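Getting small parts sorted with the Trernel two-arm bench service

Trernel hires out a two-arm robot by the month, with setup included. The standard plan is £1,888, or £1,019 if you take the shorter hours. These tips are for small repair benches and resellers who want earbuds and their cases paired up.

Put the bin at the back of the table with its open side facing the arms. Keep the loose earbuds apart on a low holder, with space between them.

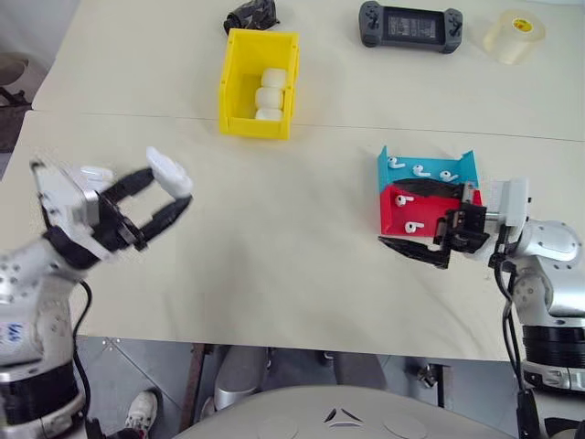
Can it share a table with other work?
It can, as long as the middle stays clear. Tape, tools and handhelds are fine along the far side, but leave 70 cm of open surface in front of the arms.

Buy a holder in a strong colour. White earbuds on a white table are harder to pick out, and the Brurna trays at the cheaper end are all pale. Wipe the gripper fingers at the start of each shift with a dry cloth.

Cases are best handled one at a time. Set the spares to one side, no more than two high, and have one arm hold a case while the other brings the earbud over. 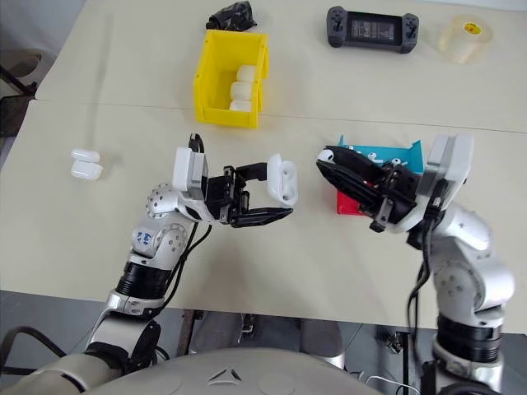
Run the first batch at the slow setting. We put 226 cases through in June before turning the speed up, and would do the same again. Tape the table legs' positions on the floor too, as a knock means setting up again.

Catacutan offers a similar hire with a single arm. It costs less but needs a clamp for the case. The Elano clamp fits most sizes.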